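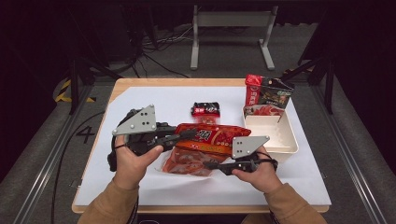 A reader wrote in July to ask whether a household of one adult truly needs a written pantry inventory, and whether the hour spent on it would be better given to cooking. The same reader observed that most people know perfectly well what they own, and that a list only tells them what they have already forgotten to eat.

The second remark deserves a proper reply. It is the position I held myself until I moved to the apartment in Fitorholm, where the kitchen has one tall cupboard and no cellar. In the previous residence, goods were stored in three separate places, and duplicates were found only at the time of moving. I recorded six jars of mustard, four of them opened.

The purpose of the inventory is modest. It establishes what is in the home on a given day and the date by which each item should be used. It does not plan meals, and it is not a budget. Readers who wish to combine it with a budget are free to do so, although my own attempt was abandoned after one month, when the two sets of figures could no longer be reconciled.

The method in use at present is as follows. The cupboard is emptied one shelf at a time, beginning with the top. Each item is entered on a single line, with its name, its size and its date. Items without a legible date are placed to one side and decided upon at the end. The shelf is wiped before anything is returned to it. My cupboard holds 32 lines in an ordinary season and somewhat more in winter, when dried beans and canned tomatoes are bought in larger amounts. 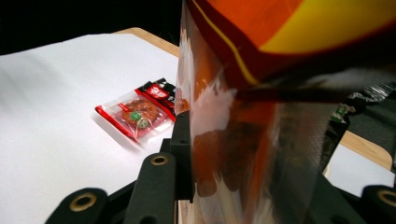
Items are returned with the nearest date at the front. This is standard practice in any shop and is easily neglected at home, where new purchases are placed wherever there is room. I have found it useful to leave a gap of one hand's width at the right side of every shelf. New purchases go into the gap and remain there until they have been written down.

With regard to the list itself, I used the Wirketti application for most of a year. It is competent, and its reminders arrive on time. I returned to paper for the reason that the telephone is seldom in the kitchen when a jar is finished, whereas a pencil on a string always is. The present notebook is a plain Genen with 100 pages, of which 13 have been used. A correction is made by drawing one line through the entry. Erasing is not recommended, as the crossed-out entries show what is consumed quickly and what is not.

Certain categories are excluded. Spices are not listed, with the exception of the large bags from Lodhi, which last well beyond a season and are too easily bought twice. Tea is not listed. Anything kept in the refrigerator is governed by a separate sheet on its door, and that sheet is replaced when it becomes unreadable.

The full inventory is repeated at the start of each season. Between those dates a shorter check, limited to the front row of each shelf, is sufficient. The autumn revision is still outstanding here, and the matter of the flour bins, on which two other readers have written, will be taken up once it has been completed.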